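Intro to Color, Unit 3: Muted Greens and Grays
Notes by Milagros Ojeda

Most beginners mix a gray by adding black to white. It works, but the result looks flat next to other colors. In this unit we mix grays from complements instead: a green with a little red, a blue with a little orange. Add the second color in small amounts and stop often. It is easy to go too far and end up with brown.

Olive and sage are both muted greens. Olive is dark and leans yellow. Sage is pale and leans gray. Put the same sage on white paper and on a dark ground and it will look like two different paints — lighter on the dark ground, duller on the white.
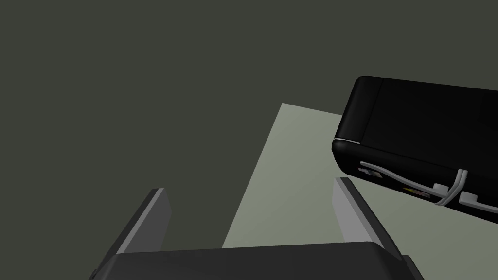 Value comes before hue. If two areas have the same value, the edge between them gets hard to see, even when the hues differ. Squint at your work to check this. You can also take a black and white photo of it.

Homework for April 6, 2018: paint a strip of five grays from one pair of complements, dark to light. Label each step with the colors used. Use the Garkier student set or any similar gouache. Read the chapter on simultaneous contrast before class — we will start with it. Late strips go in Yaowalak Siriwan's box.

Related handouts
Unit 1: Value Scales
Unit 2: Warm and Cool Primaries
Unit 4: Contrast and Edges
Supply List (March)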